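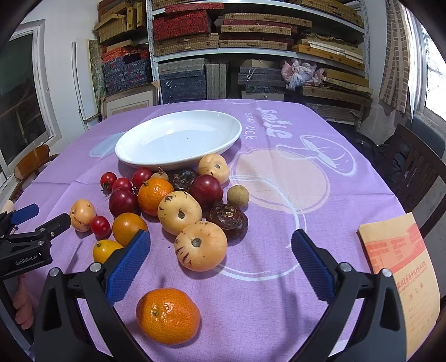
Dislexia no 6.º ano: alguém usa o método de leitura em eco?

Fórum Aprender a Ler e a Contar > Dificuldades de aprendizagem > 2.º ciclo

marta_vlc
qui. 30 abril
Olá a todos! Venho contar uma coisa que me deixou mesmo contente e pedir opiniões. O meu filho está no 6.º ano, tem dislexia diagnosticada desde o segundo, e há umas semanas começámos a leitura em eco todas as noites: eu leio um parágrafo em voz alta, ele lê o mesmo parágrafo a seguir, e depois lemos os dois juntos. São 17 minutos, com o temporizador da cozinha (ele é que escolheu o número, não me perguntem). Ontem pediu para ler mais uma página. Pediu! Quem já fez isto durante um ano letivo inteiro? Vale a pena continuar no verão ou convém parar?

rui_pandeiro
Vale muito a pena! Fizemos com a minha filha desde setembro e ainda fazemos. No verão passámos para banda desenhada, que tem frases curtas e ela não sente que está a trabalhar. O único conselho que dou é não corrigir a meio da frase. Deixa chegar ao ponto final e volta atrás.

Tete.Lisboa
Eu discordo um bocadinho, desculpem. A leitura em eco com um miúdo de 6.º ano pode virar decorar de ouvido. O meu repetia o parágrafo todo com uma entoação lindíssima e, quando lhe tapei o texto com a mão, continuou a «ler». Tivemos de voltar aos sons e às sílabas, sem glamour nenhum. Se houver terapeuta, perguntem primeiro.

marta_vlc
Ai, Tete, isso assustou-me e fui logo experimentar. Tapei a segunda linha e ele parou — ufa. Mas fiquei de olho. Usas algum material para os sons?

Tete.Lisboa
Usei os cadernos Ullo, os de capa mole. São seis, mas só precisámos dos três primeiros. Têm pouca coisa por página, letra grande e muito espaço. Os desenhos são infantis para a idade, aviso já.

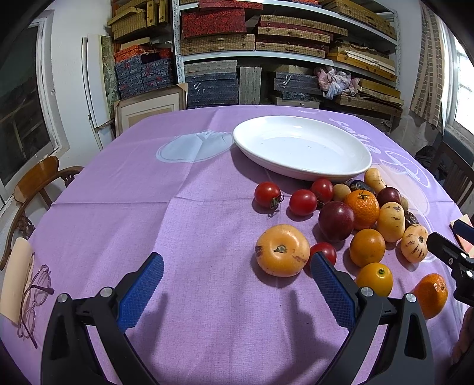

Clube de Leitura e Cálculo Plaltness — Núcleo de Apoio às Famílias

joca_hunter
Também usámos os Ullo e detestámos, ahah. O meu rapaz disse que aquilo era para bebés e fechou a loja. Com ele resultou melhor a aplicação Hunex, porque grava a voz e ele gosta de ouvir a gravação da semana anterior. Cada um é como é.

rui_pandeiro
A Hunex cá em casa foi ao contrário, ela odeia ouvir-se. Já que estamos nisto: e a tabuada? Na leitura vamos bem, mas a matemática escrita é um drama. Sabe fazer a conta de cabeça e depois troca os algarismos quando passa para o papel. Na última ficha tinha 619 e escreveu 691, com o resto do raciocínio todo certo. Levou zero na pergunta.

Babatunde Adeleke
Boa noite, sou professor de apoio e ando por aqui mais a ler do que a escrever, mas esta não resisto! Rui, fala com o professor de matemática sobre a cotação por etapas. Leva a ficha e mostra onde está a troca. Para treinar, papel quadriculado de quadrícula grande, um algarismo por quadrado, e ela diz cada algarismo em voz alta enquanto o escreve: seis, um, nove. Parece pouca coisa, mas tenho alunos que mudaram muito com isto. Quanto à discussão do eco, dou razão às duas partes. Eu uso-o para a fluência e o ritmo, e trabalho a descodificação noutro momento do dia, com palavras soltas e algumas inventadas, que essas não há maneira de decorar.

rui_pandeiro
Palavras inventadas, que ideia! Ela vai adorar. Amanhã já compro o caderno quadriculado. Obrigado, Babatunde!

Tete.Lisboa
Pronto, assim já assino por baixo. As palavras inventadas foram o que salvou o meu. Fazíamos listas de 20 e ele no fim escolhia a mais feia.

joca_hunter
Continuo a achar que separar tudo em momentos diferentes é pedir muito a quem chega a casa às sete e meia. Nós temos quase 20 minutos entre o jantar e o banho e é o que há.

Babatunde Adeleke
Joca, tens razão, e com esse tempo eu alternava: um dia eco, outro dia palavras. Três ou quatro vezes por semana já é ótimo.

marta_vlc
Adorei isto tudo, a sério! Vou alternar, como disse o Babatunde, e no verão experimento a banda desenhada. Alguém sabe se a coleção Pandey tem edição com letra maior? O meu filho viu-a na biblioteca da escola e quer muito, mas os balões são minúsculos.

rui_pandeiro
Nós temos dois volumes Pandey e são os dois de letra pequena. Pergunta na biblioteca municipal, às vezes têm a versão grande. Se descobrires, diz aqui!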